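Last updated: Fri 21 September

Drying racks and plate storage

Plates at the Pinotville kitchen are now air-dried upright. Stacked plates held water at the foot ring, and towel use had reached 500 a month.

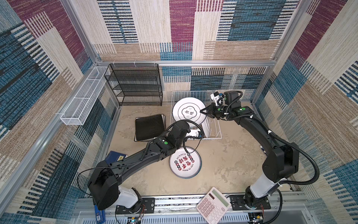 Rack spacing should suit the thickest rim in service. Load from the back and keep decorated faces the same way. A white wire rack takes a printed plate on edge without covering the emblem. Allow some 2 hours before shelving.

Comments

Amber Haslam: Does this apply to bowls?

Imogen Greenwood: Bowls go in at a tilt, every second slot.

Contact: Lorraine Sedgwick | © Bristcombe | Back to top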